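Rainy day stuff for kids who are "too old for toys"?
Plemley Parents board > Chat

kudby_mom
My nephews are coming for 4 days and my sister says no screens. They're nine and eleven and they roll their eyes at everything. So far I've got cards, a puzzle and a bin of those plastic link bars with the holes. What else?? 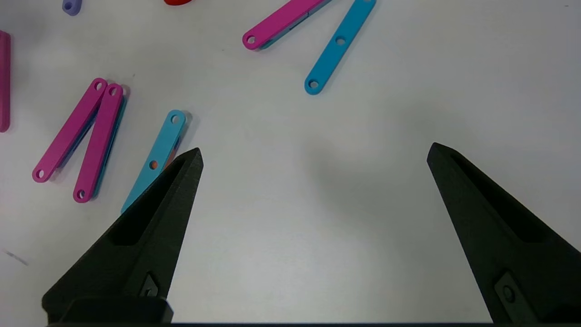 Carolina Aguiar
Skip the puzzle! Mine quit at the edge pieces every single time. Word games, though, they'll go all night if there's candy at stake.

oldgus1621
Disagree, puzzles are great if you leave one out and don't say a word about it. We did a huge lighthouse one last October and even my brother-in-law got sucked in.

kudby_mom
Ok but word games how? The older one is a spelling bee kid and he'll flatten his brother.

Carolina Aguiar
Pick one word and they both find smaller words hiding in it. We did BRAIN.

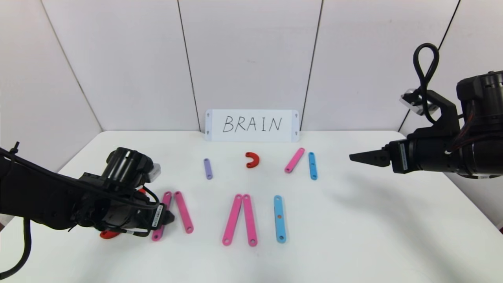
You get rain, bran, barn, bin and so on, and the younger one gets a 2 minute head start. Evens it right out (mostly).

nisterholm_dad
Head starts cause fights in our house. I'd put them on the same team against the grownups. Also you can spell with pretty much anything, doesn't have to be tiles. 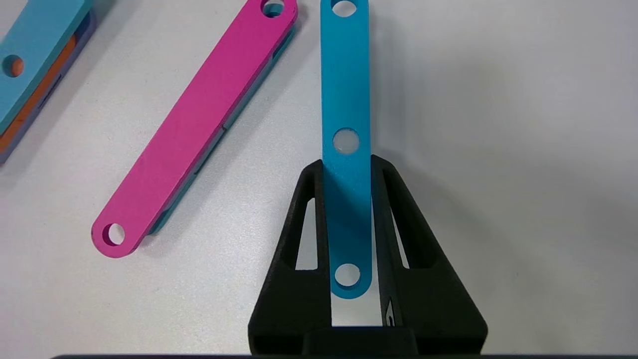 Light blue link, three holes

oldgus1621
Teams, yes. Still say puzzle.

kudby_mom
Fine, doing both lol. I'm thinking letters first, then lunch
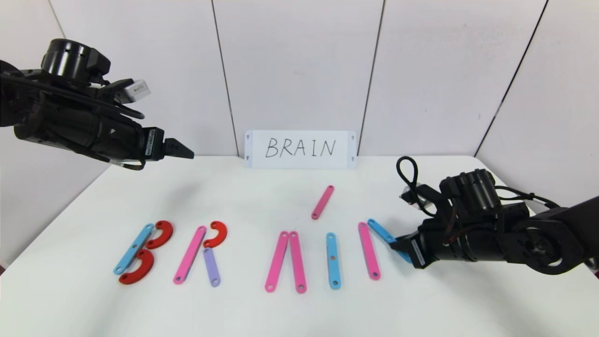 and then the Baumgartner pool if it ever stops raining. Does anybody know if they still do the cheap family swim?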